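Student Handling Project, Ellcombe Workshop
Progress report to the Claden Education Fund, second period

Last updated: June

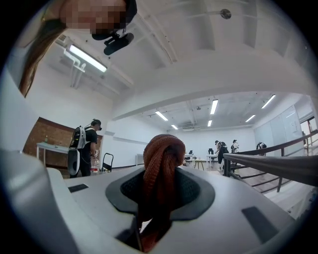 Work in the Ellcombe hall, with an orange knitted fabric at the gripper.

1. Summary

In this period the students moved from rigid objects to soft ones. The work plan which we sent with the application foresaw this step for the second half of the year, and we have started it a little earlier. The recording sessions are running regularly, the written task sheets are in their third version, and the first group has begun to train a small model on its own data. One part of the plan, the public demonstration, is delayed. The reasons are given in section 4.

2. Participants and schedule

The club has 16 students at present. Two of them joined after the winter break and needed an introduction to the equipment before they could record alone. We work in four groups. Each group has one session in the large hall and one session in the computer room, and the groups exchange places in the middle of the afternoon. A session takes 30 minutes longer than we wrote in the application, as putting on the equipment and checking the storage needs more time than we had calculated. The school has agreed to keep the hall open until 6:30 p.m. for us.

3. Work done

3.1 Soft objects

The students have worked with scarves, socks, kitchen towels and pieces of knitted fabric. For each object there is a task sheet with a start position, a goal and a rule for when the attempt must be stopped. The first sheets were written by the instructors. The students found them too long, and rewrote them with simpler sentences. We kept their version.

Knitted fabric is the most difficult material until now. It stretches when it is pulled, and one end can stay behind when the student believes that the whole piece was moved. In the first weeks many recordings had to be marked as not usable for this reason. The Oyelaran group proposed to hold the fabric near the middle and to pull more slowly. With this method more than half of their recordings could be kept, which is a clear improvement for them. The other groups are now trying the same.

(The groups chose their own names at the beginning of the year. Oyelaran is the name of one group, and Imow is the name of another.)

3.2 Review of the recordings

After each session the students watch their recordings and write a short comment for every attempt. This is not a popular task. It has, however, taught them a lot about their own movements, for example that they often look away from the object before the movement is finished. The Imow group made a small program which sorts the files by task sheet and shows which comments are missing. All groups use it now.

3.3 First training

One group has trained a model on the recordings of rigid objects. The result is modest. The model recognizes the correct moment to close the gripper in simple cases, but it fails when the object lies close to the edge of the table. The students presented this result to the other groups and received useful questions about the lighting and about the number of different positions in the data. They will record additional positions before they train again.

4. Difficulties and changes to the plan

The public demonstration was planned for the end of the school year. We ask to move it to the autumn. The students want to show a task with fabric, and the present data is not sufficient for this. The demonstration will take place in the same hall, and no additional costs are expected.

Charging was a problem in several sessions. When the groups follow each other without a pause, the second pair of groups starts with batteries which are only partly full. We have bought a second charger from the materials budget. The amount is listed in the annex under small equipment.

We also underestimated the storage. The recordings of soft objects are longer, and the drive was full before the end of the period. Unusable recordings are now deleted after the review, with the exception of a small selection which we keep for teaching.

5. Budget

Expenses are within the approved lines. The line for travel was not used, and we would like to transfer a part of it to storage. A short request is attached to this report. We would be thankful for an answer before the summer break, so that the drive can be ordered in time.

6. Next period

- complete the recordings with knitted fabric for all groups
- record rigid objects close to the table edge and repeat the training
- prepare the task sheets for folding
- fix the date of the demonstration with the school

The next report will follow at the end of the autumn term.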